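Search this site Enter keywords
Home Courses Handouts Reading list Contact

Small Leather Goods, Handout 3: Card holders with clear sleeves
Notes: Margit Pap. Revised 2020-07-14.

Read this before the bench session. The sewing order is covered in the May handout and is repeated only where the sleeves change it.

Terms

Outer: the leather part that carries the border and takes most of the wear.
Backing: the sheet behind a sleeve. It may be leather, cloth or coated paper.
Sleeve: clear plastic, open on one side, held on the others by stitching or welding.
Fold allowance: extra length in the outer so that the holder closes flat when filled.

Sleeve material

Soft PVC is the usual choice. It feeds well under a standard foot, but it creeps if the foot pressure is high. Polypropylene is stiffer and stays clear longer, but cracks along a stitch line if the holes are too close together. Use the longer stitch setting for polypropylene and do not backstitch over existing holes. Tie off on the leather side.

Clear plastic picks up color from whatever lies behind it. Choose the backing with the sleeve laid on top of it. A sheet that looks neutral on the roll can look blue or yellow once it is sewn in. Check the sample under the same light that will be used for the final inspection.

Do not use a hot creaser within one stitch width of the plastic. The Skesel creaser holds heat after it is switched off.

Cutting and corners

Cut the outer first, then the backing, then the sleeves. Mark the sleeve from the finished backing and not from the paper pattern. Round the corners of the outer with the same punch on every piece. A rounded sleeve corner is less likely to lift than a square one and does not catch the card.

Grain direction: the stretch runs across the fold, never along it. Ildikó Tóth's pattern sheet has an arrow for this. The older Prakent sheet does not.

Layout of the open holder

A narrow sleeve and a wide one can share one side-to-side opening. The divider between them must be fixed before the outer border is closed – there is no access to it later. Stitch the divider from the center of the holder toward the edge so that any surplus plastic is pushed out and can be trimmed.

Fit is tested with a card in one sleeve and the other left empty. The filled sleeve shows whether the opening is wide enough. The empty one shows ripples, glare and loose seams.

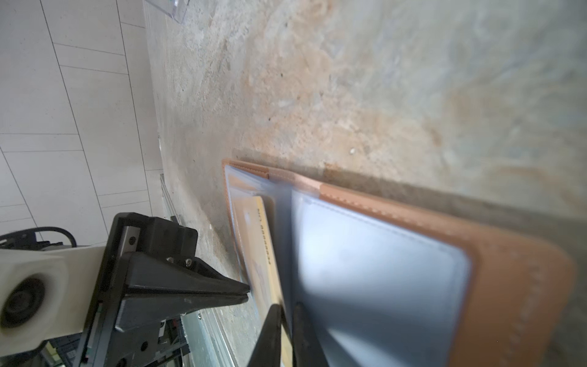
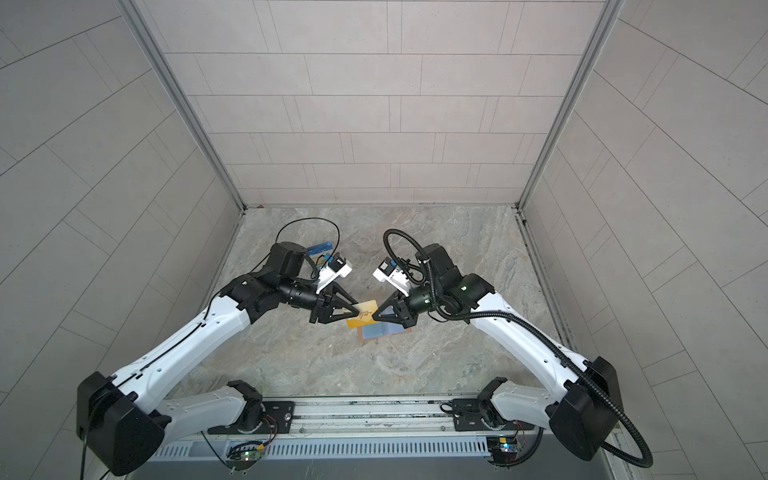

Edge finish

Sand the border after stitching, working toward the corners. Apply the edge coat in thin layers and let each one dry fully. Pomel edge coat needs 2 layers on vegetable-tanned leather and 3 on chrome-tanned. Wipe drips off the plastic at once with a dry cloth. Solvent will cloud PVC and the mark cannot be polished out.

Wear test

The course standard is 4000 open-and-close cycles with the sleeves filled, then a check of the fold, the divider seam and the sleeve mouths. Record the first broken stitch and its distance from the fold. Sample 181, made by Aranka Farkas, failed at the divider seam, where two needle holes had run together.

For the next session

Bring one cut outer, one backing and two sleeves, unsewn. Thread is supplied. Comfort Ayaaba will check stitch settings at the machine before sewing begins. Pattern sheets are in the Nyitrai folder.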